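3.2 Worktop storage and free working area

Treasa Ní Mhurchú and Lorcan Conneely surveyed the shared kitchen at Akgate in December, before any shelving was drawn. Each item kept on the worktop was entered on a sheet with its footprint and how often residents said they used it. Items used less than once a week were marked for the wall unit. The minimum clear area for food preparation was set at 340 mm deep, measured from the front edge – this figure was agreed with our supervisor, Úna Dolan, and was not changed later.

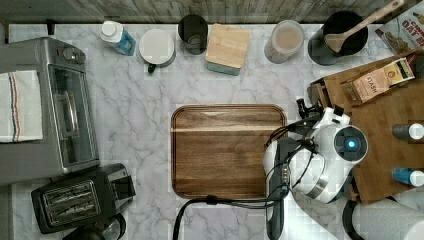 Storage along the back of a worktop takes up depth that is hard to recover elsewhere. A row of small containers needs little depth, but it fixes the position of everything in front of it. At the back edge the lidded containers, the clear canister and the crock with the wooden spoon form such a row, while the toaster oven and the two-slot toaster take the left side. The cutting board lies between these groups, and the knife block and the paper towel roll are both on the right. We treated the board as the centre of the working area and measured outwards from it.

Two layouts were compared. Layout A moved the dry goods to a shelf 15 mm thick, fixed to the wall. Layout B left them in place and moved the two-slot toaster to a trolley. Residents tried each layout for 5 days. Layout A gave more clear depth, but the shelf brackets had to be moved once because they fouled a socket – see the drawing in Appendix B. Costs are given in section 4.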